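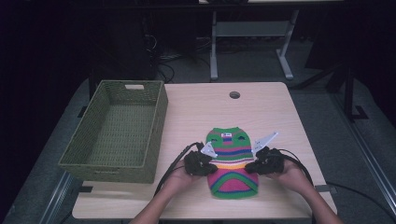 Issue 40, page 5

Small Knits, Tried at Home: the Jaltance stripy jumper and the Drimanard basket

I have a soft spot for loud knitwear and I won't pretend otherwise. When Caoimhe Heffernan passed on the Jaltance striped jumper to go in our winter round-up I'd already decided I liked it before it was out of the tissue paper, so I made myself live with it for a good while before writing a word. It has been folded, unfolded, washed, dried flat, folded again and left in a heap more times than I'd like to admit.

First the colours, which are the reason you'd buy it. Green up by the neck, then blue, pink, yellow and orange, and then a big round pink bit at the bottom with curvy stripes and a green ribbed hem. It sounds like a jumble sale! But the green keeps coming back and it pulls the whole lot together, and I've found it goes with plain navy, plain grey and (to my surprise) a pair of mustard cords that go with nothing else we own. There's a little white label by the neckline too. I usually snip those off the minute I get home but I've left this one be.

Sizing is on the mean side. I'd go up one, definitely if there's a vest going under it. The body is fine but the sleeves are neat, and with a wriggler you'll want the extra room for getting elbows in. I held it against an old Rudov cardigan in what is meant to be the same size and the Jaltance came up shorter in the body, though wider across the chest, so do measure something you already have before you order.

The knitting itself is good. The stitches are even, the stripes meet each other cleanly and the fabric has a bit of fuzz to it without shedding all over a black coat. I had a proper look at the neck because that's where cheap jumpers give up on me. The ribbing is thick and sits round the opening like a little cushion, and it has gone back to its shape every time I've hauled it over a head - and I wasn't gentle.

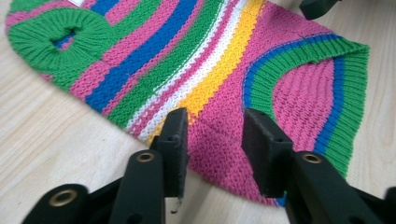

Green ribbing at the collar, with the blue, white and yellow stripes alongside.

My one real grumble is with the inside. There are a lot of colour changes and so there are a lot of ends, and whoever finished mine had been a bit stingy with the weaving in. I found a couple working loose after the second wash and sat down with a darning needle and a cup of tea to sort them out. Not a hard job, but at this price I shouldn't be doing it. Diarmuid Foley, who has had one in the house since December, tells me his was perfect inside, so maybe I was unlucky.

Washing, then. Cool hand wash, squeeze it in a towel, lay it flat on the table and pat it back into shape. The label in mine was very firm about not hanging it and I'd listen. I did worry about the pink running into the white but there wasn't a hint of it. I used Flanagan wool wash, the unscented one, and it came up lovely and soft. Do go easy when you pick it up wet because it gets heavy and wants to stretch. 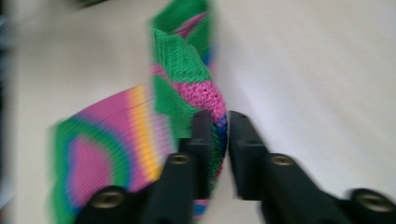 I also had a good tug at the textured pink part, which is bumpier than the rest, thinking it might bag out after a few wears. So far it has kept its spring. The plain green sections are smoother and a touch thinner, and if it's going to wear through anywhere I'd guess it will be there, or at the elbows.

Now the basket, quickly. It's the small olive green one from Drimanard, rectangular, woven look, with a cut-out handle in the end. I keep jumpers in it and they stay a lot tidier than they did in the drawer. The sides flare out a bit so it takes more than you'd think, and the green floor is woven as well, so give it a shake over the bin now and then as the fluff does gather. I'd have liked a lid. Still, I've already ordered a second one for hats and gloves.

Marks: four out of 5 for the jumper, and it would have had the lot if I hadn't needed the darning needle. The basket gets four as well. If you've got the jumper in the other colourway, write in and tell me how the ends are looking on yours.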